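Stirnberg Bedside Air Purifier

Product code 2975-S
Price £371, delivery included
In stock, sent from our Sarnton warehouse

The Stirnberg is a floor-standing air purifier for bedrooms and small living rooms. It is made for people with hay fever, dust mite allergy or pets they react to, and it is quiet enough on the lower settings to be left on all night. It takes one filter, which you change yourself without tools.

We have sold the Stirnberg for three seasons and it is the model we suggest first to anyone buying a purifier for a single room. If you want to clean the air in an open-plan ground floor, look at the larger Bandara instead.

How it works

A fan at the base pulls air in through the side panels. The air goes through a washable mesh that stops hair and fluff, then through the main pleated filter, which holds pollen, dust, mould spores and pet dander. Cleaned air comes out of the top. A thin carbon layer on the back of the filter takes the edge off cooking and pet smells, though it will not clear heavy smoke.

There is no ioniser and no ultraviolet lamp. There is no scent tray either, and you should not put oils or fragrance on the filter.

Controls

All the controls are on the top panel. One button turns the unit on and moves through the speeds. A second button sets the timer, and a third dims the lights or turns them off. Hold the second and third buttons together to lock the panel against children and cats.

The Stirnberg has no app and does not connect to wifi. It remembers its last setting after a power cut, so it can be used with a plug-in timer switch.

Speeds

Low is for sleeping. Most people can hear it only if they listen for it.
Medium is for daytime use with the door shut.
High is for clearing a room after hoovering, changing the bed or coming in from the garden. It is noisy and you will want to turn the television up.

Where to put it

Stand the unit on a hard, level floor or a low-pile carpet. Leave a clear hand's width on every side and nothing at all over the top. Do not push it under a desk or behind a curtain. In a bedroom, the best place is usually between the window and the bed, with the outlet facing away from your pillow.

Keep windows and doors shut on high pollen days. A purifier running beside an open window in April will be cleaning the air of the whole street, and the filter will not last.

In a room used for both eating and sitting, put it at the sitting end. Grease from cooking clogs the pleats, and a unit kept close to a hob will need a new filter much sooner.
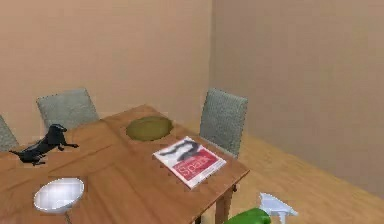

Changing the filter

The filter light comes on after 2,975 hours of running. It counts hours only and does not measure how dirty the filter is, so look at the filter yourself now and then, particularly in a house with long-haired pets.

Switch off and unplug the unit. Lay it on its back on a towel, turn the base plate anticlockwise and lift it away. Pull the filter out by the fabric tab and put it straight into a bag. If you are the one with the allergy, ask somebody else to do this part or wear a mask.

Wipe the inside with a dry cloth. Take the new filter out of its plastic wrapper (we still get calls from people who have left it on), push it in with the tab facing you, and refit the base plate until it clicks. Stand the unit up, plug it in and hold the first button until the filter light goes out.

The pleated filter cannot be washed. Water ruins it, and so does a vacuum cleaner brush. The outer mesh can be rinsed under the tap and must be completely dry before it goes back.

What it will not do

An air purifier removes particles that are floating in the air of the room it is in. It does nothing about pollen on your clothes and hair, or dust mites inside a mattress. Many of our customers use the Stirnberg alongside mattress covers and a nasal spray, and change out of their outdoor clothes before going into the bedroom.

It is not a medical device and does not replace your treatment. Carry on with any tablets, sprays or inhalers you have been given, and speak to your pharmacist or GP if your symptoms are getting worse.

In the box

Stirnberg purifier with filter fitted
Washable outer mesh, fitted
Mains lead with UK plug
Printed instructions

Spare filters are sold singly or as a pack of 3. Filters for the older Brillby do not fit, although they look much the same. The Brillby filter is slightly shorter and leaves a gap at the top that air will get round.

Customer comments

"Bought for my daughter's room. She is allergic to birch and grass and used to wake up with her eyes stuck together. She still takes her antihistamine but the mornings are better. Lights go fully off, which she insisted on." Tonantzin Lozano

"Good machine, a bit heavier than I expected and there is no handle, so I wouldn't want to carry it up and down stairs every day. Low speed is quiet. High speed is not. Four stars because the lead is short." Aurelio Sandoval

Guarantee and returns

The motor and casing are guaranteed for 3 years from the date of delivery. Filters are not covered once used. Keep your order number, as we will ask for it if you make a claim.

If you find the purifier does not suit you, you can send it back within 10 days of delivery for a refund, with or without the original box. Tell us first so that we can book the collection. We do not charge for collection on the mainland. For the islands, please ring before ordering.

Common questions

Can I leave it running when I am out? Yes. Many people run it on medium through the day and turn it down to low at bedtime.

Will it help with a cat allergy? It will take dander out of the air. It will help more if the cat stays out of the bedroom.

Does it dry the air? No. It does not heat, cool or dry the air.

There is a smell from my new unit. A slight smell from the carbon layer is normal at first. Run the unit on high with the door open until it fades. If it smells of burning, unplug it and ring us.

Page last updated 6 December 2023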